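Search this site
Search

How to pack a care parcel that gets there in one piece
Saturday, November 28, 2020
Print this page | E-mail to a friend

I've been sending parcels to my niece since she moved to Gillthorpe for her course, and I've made every mistake going (the exploding shampoo was a low point!). So this is how I do it now, and it takes me an evening with the radio on.

Start with the box. Pick one only a bit bigger than what's going in it, and don't be snobby about reusing one. Go over all the bottom seams with proper parcel tape, twice, even if they look fine.

Next, spread everything out somewhere flat before a single thing goes in. I do two piles, heavy and squashable, and then I take out at least one thing because I always overdo it. Weigh the lot on the kitchen scales while it's still in piles. Mine came to 1399 grams last time, and I'd been so sure it was under a kilo. 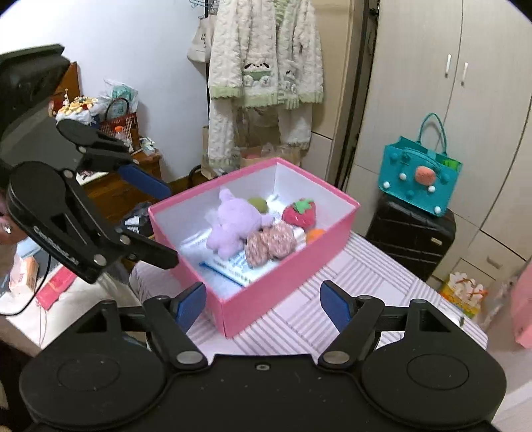
Heavy things go in first, in the middle, with a good wodge of scrunched paper all round them. Tins, jars, books, that sort of thing. Anything liquid gets cling film under the lid, lid back on tight, then a freezer bag. I keep bottles to 100 ml if I can, and they stand upright.

Then the flat bits. Slide them down the sides, where they'll stop everything else from wandering about – tissues, wipes, sachets of soup, a magazine if you've got one.

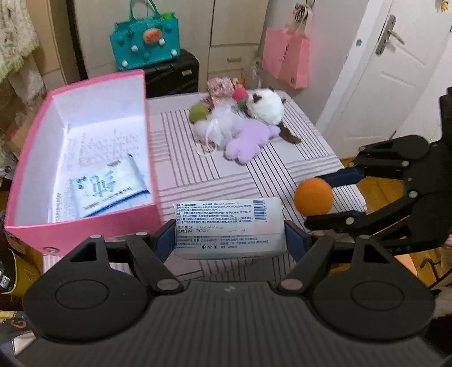 A packet of wet wipes, good for filling a narrow gap.

Biscuits and anything crushable go on top, then more paper, then your letter. Do write a letter! Mine are mostly gossip about the Garside bus, but she keeps them.

Now close the flaps and give the box a gentle shake. If it rattles, open it up and stuff in more paper. Tape the middle seam and both ends, write the address on the top in thick pen, and pop a second copy of the address inside as well. I get a receipt at the counter and stick it on the fridge until she's rung to say it's come.

Related items
Wrapping awkward shapes
Posting homemade fudge
What to do with leftover boxes in January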